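How to budget for a small robot arm without believing the brochure

By Rosemarie Grube
30 July 2018

The price on the front of a brochure buys you an arm in a box. I have now helped plan three of these purchases, and in each one the first spreadsheet had a single line on it, copied from the sales sheet. What follows is the order I work in now. It is slower than asking for a quote and it has put several people off buying altogether, which I count as a good result.

Step 1. Write down the job before you talk to anyone

One sentence, with an object in it. "Pick small bottles off a shelf and put them in a tray" will do. "Explore automation in the packing area" will not, and if that is the best anyone can manage then stop here and spend the money on something else.

Under the sentence, put the heaviest object, the widest one and the slipperiest one. Put how many of them need moving in an hour, and who moves them at present. If the person who does it now can't be spared for an afternoon to talk you through it, expect the project to go badly.

Step 2. Ask for the price of a working set, in writing

Sellers are very good at answering a different question from the one you put. Hollmann sent us a quote for the arm that turned out to leave out the gripper, the controller cable and the mounting plate. Luvetti included the gripper but charged for its software by the year. Neither was hiding anything exactly, it was all in the notes on the last page.

Ask for one figure that covers:

Arm and controller
Gripper, with at least one spare pair of fingers
Wrist camera, its bracket and its cable
Emergency stop
Software, with the yearly charge shown separately
Delivery, and who lifts it off the lorry
VAT

If they won't give you one figure, add up the parts yourself and then ask them to confirm in an email that nothing is missing. Keep the email.

Step 3. Price the fingers as if they were printer ink

Fingers wear, chip and get swapped for a different shape as soon as somebody brings in a new object. We paid £621 in the first year on fingers and pads for one gripper. The sales sheet called them "long-life". I have no idea whose life they had in mind.

Find out whether other firms make parts that fit. Bristex does for some grippers and its prices were lower, but check what fitting them does to your warranty before you order a bagful.

Step 4. Cost the table, the shelf and the clutter

This is the part that gets left off. An arm needs something solid to stand on, somewhere to reach to, and decent light. Borrowed furniture is fine for a trial and I would start with it every time. Just don't assume it will stay free. We set aside £800 for a proper bench, lighting and cable clips at the Ollville workshop and spent almost all of it.

Test with ordinary things in the sizes and finishes you expect to handle. Demonstrations tend to use matt cubes in cheerful colours. Your stock probably includes see-through plastic, rounded shoulders, ridged lids and labels covered in tiny print, and it probably sits on a shelf with a frame in the way. Ask the seller to run the trial on that – or to let you run it, with them out of the room.

A few things to check while the trial is going on:

Can the fingers get past the shelf legs from more than one side?
Does shine on the work surface upset the camera? Try it in the morning and again in the afternoon.
Where do the cables go when the arm is at full stretch?
Can you get a hand in to tidy up without climbing over anything?
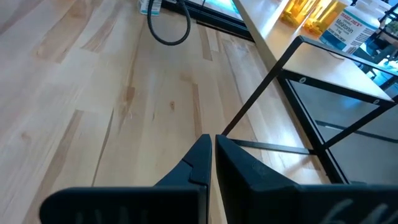
Do the trial twice, on separate days, with the objects put back by someone who wasn't there the first time. A system that works only when its own engineer sets out the bottles has told you what you need to know, and you should budget for the engineer.

Step 5. Put a price on people

Eight days of staff time is what I now enter for getting a small arm from its crate to a first useful job. Sellers say an afternoon. They may be right about switching it on.

Add a line for training a second person. If only one member of staff can restart the thing, you will be paying for a very heavy ornament whenever they go on holiday. And ask what a support call costs once the free period ends, and what hours they answer. One firm's "full support" was a web form.

Step 6. Work out what happens if you don't buy

Fill in the same sheet for the other choices: hiring an arm for a couple of months, buying second-hand, moving the shelf closer to the person. The last of these won at one of my three sites. It cost the price of some brackets and I was not thanked for suggesting it.

If the arm still comes out ahead, take your total and look at the payback sum again with half the hourly rate you were promised. Still under two years? Then I would go on to a hire agreement with an option to buy. Longer than that and I'd leave it until prices move.

Step 7. Time the order

Quotes get friendlier near the end of a seller's financial year, so ask when that is. We waited until November for one order and had the spare fingers and the bracket thrown in. Check how long the quote holds, and get the delivery date written into the order – "typically in stock" is not a date.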